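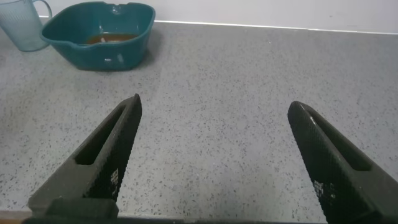
The Sternell Finger Comparison Set is a collection of recordings made to compare three designs of gripper finger on ordinary kitchen tasks. It is issued by the Urbonaitė Laboratory for use by groups that select or design end-of-arm tooling. All recordings were taken from the wrist camera, and both fingers remain in view when the gripper is open. The long slot in each finger and the raised texture on its inner face belong to the design listed in this card as Type B. Objects such as the teal basin on the speckled counter were chosen for their flared rims, which present a different contact problem from a handle or a flat wall.

Version 1.2, released August 27, 2020

Contents

The set holds 3839 recordings. Each consists of a video file, a joint log, a gripper log and a short text file giving the task, the finger type and the outcome as judged by the operator. Recordings that were stopped early have been kept and are marked "stopped" in the outcome field. Users who want completed attempts only should filter on that field and should not rely on file length.

Finger types

Type A: solid, smooth inner face.
Type B: slotted, textured inner face.
Type C: solid, with a replaceable soft pad.

Types A and B share one mounting block and can be exchanged without removing the camera. Type C requires a spacer, and its recordings therefore show the fingertips in a slightly different position. The offset is given in the calibration folder. It has not been corrected in the video.

Tasks

The tasks are grasping a rim, grasping a handle, moving a vessel along the counter, lifting and replacing a vessel, and pouring from one vessel into another. Pouring was attempted with water and with tea. Liquid level was not measured, and the set should not be used to train or test any method that depends on known volumes.
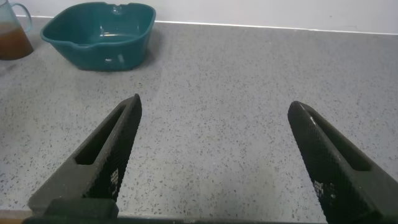 Vessels were placed by hand before each attempt. The operator worked from a printed layout, but no fixture was used, and positions vary from one recording to the next. This variation is intended. A finger that performs well only when the vessel stands in one exact place is of limited use outside the laboratory.

Method

Each finger type was assigned 44 sessions. Closing speed was held constant within a session. Grip force was limited in software to 50 percent of the rated value for rim grasps and left at the default for handle grasps. Fingers were wiped clean at the start of every session and inspected at the end. Type B fingers were replaced once, in the second half of the program, after the texture near one tip had worn. The replacement is recorded in the session notes.

The controller was a Statau unit running the standard firmware. A second controller, supplied by Fellness, was tried during setup and was set aside when its gripper log could not be matched in time with the video. No recordings made with it are included.

Known limitations

1. Reflected light on the counter reduces contrast in many recordings. Methods that depend on edge detection should be checked against these before use.
2. The wrist camera does not show the full height of every vessel. Tall items near the side of the view may be only partly visible.
3. The outcome field reflects the judgment of one operator per session. A sample of 200 recordings was judged a second time, and both judgments are supplied for that sample.
4. Type C is underrepresented in the pouring task. Several sessions were ended when the pad came loose.

Access and use

The set may be used for research and teaching. Commercial use requires written permission from the laboratory. Altered copies must carry a different name and must state which recordings were removed or changed. Errors should be reported through the contact form, with the recording number and the file affected. Corrections are scheduled for November and will be issued as version 1.3.

12 comments | 31 shares

Related items
Sternell Mounting Block: Drawings and Tolerances
Statau Controller: Notes on Log Timing
Wear Inspection Form for Textured Fingers
Wrist Camera Calibration Procedure

Contact | Terms of use | © 2020 Urbonaitė Laboratory | Back to top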